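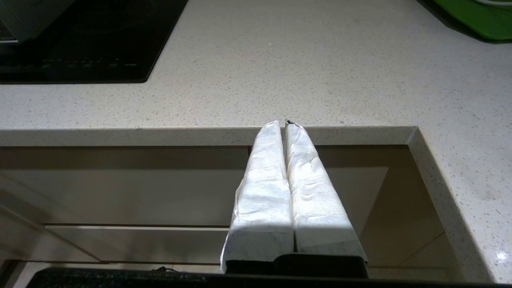
DULSKA, 2020-04-12

412 shares | 37 comments

The thing you have to understand about Ohemaa Asante is that she never wanted to be a catcher. She wanted to play shortstop, like her older cousin, and she had the glove for it and the quick feet too. But the summer she joined the Darko youth club they had five girls who wanted to play shortstop and not one who would squat behind the plate in August with all that gear on, so the coach looked down the bench and pointed. She remembers the chest protector coming down past her belt. She remembers crying a little in the car on the way home, and her mother buying her a milkshake, and then going back the next morning anyway.

That was 12 years ago. Today she is the starting catcher for Samitus, a team that plays its home games in a park with 1,087 seats and one very good hot dog stand, and she'll tell you (at some length, with her hands going the whole time) that she wouldn't trade the job for anything. "You see the whole field," she says. "Everybody else is looking in at you, and you're looking out at them. It's like being the only one at the party facing the door."

We talked by phone for most of an afternoon, with the season on hold and the park locked up, and she kept wandering off into old games. There was the one in Tunier that went so late the concession people went home and left the popcorn machine on for the players. There was the playoff loss two seasons back, when she called for a curve that stayed up and watched it go over the left field wall. She still thinks it was the right pitch — "wrong height, right pitch" — and she and her pitcher still argue over it whenever the bus ride is long enough.

She has had 2 knee operations, and her mornings start slowly now, with about 7 minutes on the living room floor before she'll trust herself on the stairs. Lately she's been throwing against a mattress propped up in the garage and catching tennis balls off the brick wall out back, bare-handed, which the neighbor's kids think is just wonderful. They've started keeping her company from their side of the fence, calling balls and strikes. She says the younger one has a terrible strike zone and won't listen to reason.

2 comments hidden | Share this story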